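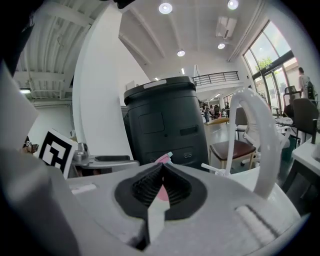

Small pink object, with the tall black bin behind it.

Kokberg Tidying Set: read me first

Hello, and thank you for taking the time to look through our little collection. It is all about the small things that gather on a worktop or a bench over the course of a day, and the bins and boxes they go into at the end of it. Nothing grand, but we have grown rather fond of it, and we hope you find some use for it too.

What is in the folders

There are 900 pictures in all, sorted into four folders. Dradberg has the bins and tubs, Mazza the loose bits and pieces, Cestata the shelves and drawers, and the last one, plainly called "odds", holds whatever we argued over and couldn't place. If a picture would fit in two folders, it went with the larger thing in it, so a small item near a bin will be found under Dradberg.

How things are named

We kept to the words you would use at home: bin, lid, box, strap, cloth. Where we couldn't tell what something was, we wrote its colour and its size ("small, pink") and left it at that. Please don't read more into these labels than is there. A bin is called a bin by its shape, and the label tells you nothing about what it holds. Lids are listed separately from the bins they sit on, which seemed a good idea in December and made rather a lot of work for Harish afterwards.

Known gaps

Glass is thin on the ground, and so are cushions and anything much bigger than a bin. Things at the edges are often blurred, and we only labelled those we could name without guessing. There are eight pictures in the odds folder still waiting for a label of any kind, so if you can make them out, do write to us!

Who did what

Roy Hulme chose the things and wrote the labels. Harish Tyagi checked them, put the folders in order and caught six places where Roy had called a tub a bucket.

Last changed: 13/06/2026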